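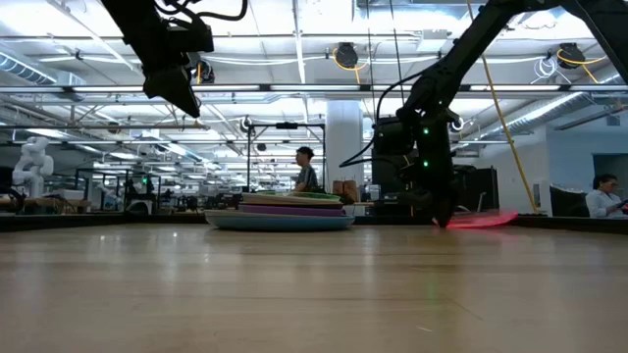 Plate stacking, right gripper down at the pink plate. Left arm up out of the way.

Komell K-pair fingers vs. the Tarar parallel gripper — plates, mostly

Quick writeup before I forget all this. Have had the Komell fingers on the two Karkurton arms since the start of the month and the Tarars before that. Same arms, same table, same dishes. People keep asking which to buy, so, notes. Sorry for the order, it's the order in my notebook.

Short answer: Komell for thin stuff, plates especially. Tarar for cups, bowls, anything you can grab by a wall. If you only get one, depends on your dishes. I'd buy the Komell again. I would not buy the Komell mounting kit again.

What I paid: 1720 for the Komell pair with cables and the mounting kit. The Tarars were 2000 for two, but that came with the spare pads, and you go through pads. So closer than it looks.

Why plates

Because plates are awful. A plate lying flat gives you a rim and nothing else. Cups are easy, cups will forgive you for being a finger-width off. With a plate the lower finger has to get under the rim while the upper one comes down on top, and if you're a hair too low you're pushing into the table and the arm complains, too high and you just bump the rim and the plate scoots away from you. Our table has a gloss finish, so it scoots well.

Stacking is a second problem. Smaller plate on bigger plate is OK. Bigger on smaller, or two close to the same size, you need to let go evenly or it lands tilted and then every plate after it is tilted too. Anything with a wide flared rim wants to be at the bottom.

Komell fingers

Narrow tips. That's the whole selling point and they're right about it. Come straight down next to the rim, close, tilt, lift. With the Tarars I had to nudge the plate to the table edge first so it hung over, then grab the overhang. Works but it's an extra move and sometimes the nudge went too far. With the Komells I skip the nudge most of the time.

The grip at the tip is weaker than further back, though. Long thin finger, it flexes. Light plastic plates fine. I tried a heavy stoneware one from the kitchen and it sagged in the grip till it was hanging nearly straight down, and I put it back where I got it. If your dishes are ceramic, think hard.

Pads are glued not screwed. Don't love that. One corner has started to lift on the right arm already, I pressed it back down with superglue and it's been ok so far. Tarar pads take one screw each and a minute of your time.

Status lights are on the body where you can see them when the arm's reaching away from you. Small thing, I like it a lot. On the Tarar the light faces the wrist and you have to walk around the table to find out it faulted ten minutes ago.

Noise: quiet. Little tick when it closes.

Cable is too long. Comes off the forearm, makes a big loop by the motor housing, and the loop is always looking for something to catch on. I've zip tied it twice. Tie it tight and the wrist can't roll all the way, leave it loose and it's a handle for any cup that's standing nearby. Komell sells a shorter one seperately, which, come on. It should be in the box.

Tarar gripper

Wider fingers, flat, squishy pads. Closes harder. For bowls and mugs I'd take it any day — it grabs a mug wall and that mug is not going anywhere. Also better for handing stuff arm to arm, the wide pad gives the other side something to aim around.

For plates, meh. The fingers are thick enough that the lower one doesn't fit under a rim unless the rim is really raised. The flared ones we have are OK. The flat ones no way.

Opens wider too. Didn't matter for me, might for you.

Had one fault on me in the middle of a run and not recover until I power cycled the arm. Only the left one. Swapped the cable, hasn't come back, so probably the cable.

Numbers, such as they are

Did a set of 105 plate pickups with each gripper, flat on the table, plates dropped down wherever, no lining them up. Not science. I was driving so I'm half of the result, and I'd had more practice by the time I got to the Komells. Missed or dropped 20 with the Komells. Lost my Tarar tally sheet, it was worse, I remember being annoyed by lunch. Shu-fen Chiu ran the Tarars for part of that set and she's steadier than me, and she was annoyed too, so.

Most of the Komell misses were me coming in at an angle. Tip straight down, all the way to the table, then back off a touch, then close. Once I started doing that every time it got a lot better. If you're coming from wide grippers you'll want to sweep in from the side out of habit. Don't.

See-through plates

Separate headache. Clear or tinted plastic plates give you trouble before the gripper even gets there. The wrist camera sees the light through the plate and the color washes out, and the rim sort of disappears at one end. Solid colors no issue. I moved the exposure down on the wrist cameras and that helped, then the dark parts of the table went to mush. Picked a middle setting. Not either gripper's fault but the Komell needs you to be more exact, so you feel it more.

And glossy table + overhead strip lights = long streaks of glare right where you're working. A matte sheet on top would fix it. Haven't bought one. It also would scratch less, ours has a few already.

Gretudero controller

Running both arms off the Gretudero box. It picked up the Tarars with no work. The Komells needed a profile, which Komell has on their site, and the profile has open and closed swapped. So first power up, you tell it to close and it opens. Flip the sign in the config and save. Then save AGAIN because the first time it only saves till reboot. Cost me most of an afternoon and I blamed the fingers the whole time.

After that no complaints. Force limit is per arm, which is good, I keep the left lower since that's the one I use to steady the stack. The slider has no units on it. Just a slider. I wrote the setting I like on a piece of tape.

One more thing, the default park position on our arms was too low for the longer Komell fingers. Raise it before you do anything else. The parked arm needs to sit well clear of the table or you will hit it with the working one, ask me how I know.

Mounting kit

Bad. Screws are soft, I rounded one off with the key they give you. Adapter plate fits but the holes are a bit oversize so the gripper can go on rotated slightly, and you don't notice till your straight down isn't straight down. I lined mine up against a square block and tightened a little at a time. Buy your own screws. Instructions are one folded sheet with a drawing of a different model on it, far as I can tell.

Tarar's mount has a locating pin. Took me no time at all. Credit where due.

Stuff I haven't tried

Forks and spoons with the Komells. Should be great at it on paper.
Anything wet.
Long days. Longest I've run them was almost till 6 p.m. from a late morning start and the motors were warm but not bad.
The Komell wide tips, they're on backorder till December anyway.

Ratings I guess

Komell fingers: 4 out of 5 for plates, 3 for everything else. Lose a point for the glue.
Tarar: 4 for mugs and bowls, 2 for plates.
Komell mounting kit: 1.
Gretudero box: 4, would be 5 if it saved the first time.

Currently thinking about leaving a Komell on the right and putting a Tarar back on the left, since the left mostly holds and steadys. Means two profiles on one controller, the manual says that's fine. Will update if I get to it. If anybody already runs a mixed pair tell me what you set the force to on the Tarar side.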